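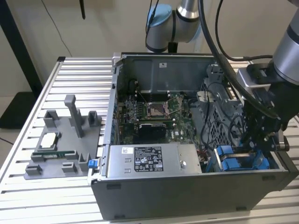 In meinem Projekt ging es um eine Brandschutz-Trennwand für die Lagerhalle von Holtora, 60 Meter lang und mit 183 Paneelen geplant. Am meisten Kopfzerbrechen hat mir der Anschluss ans Dach gemacht! Ein offenes Rechnergehäuse mit seinen Blechwänden ist im Grunde so ein Brandabschnitt in klein, nur fehlt halt der Deckel, und genau da oben wird's bei der Halle knifflig (Stahlträger, Kabeltrassen, alles im Weg).

Gerechnet habe ich mit Skuvon, das lief nach etwas Gefummel ganz gut.

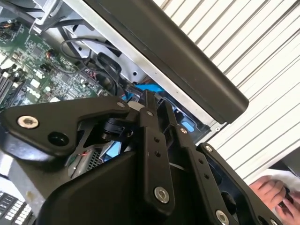

Abb. 2: Blechkante am offenen Gehäuse

Für die Fugen habe ich 50 Millimeter angesetzt.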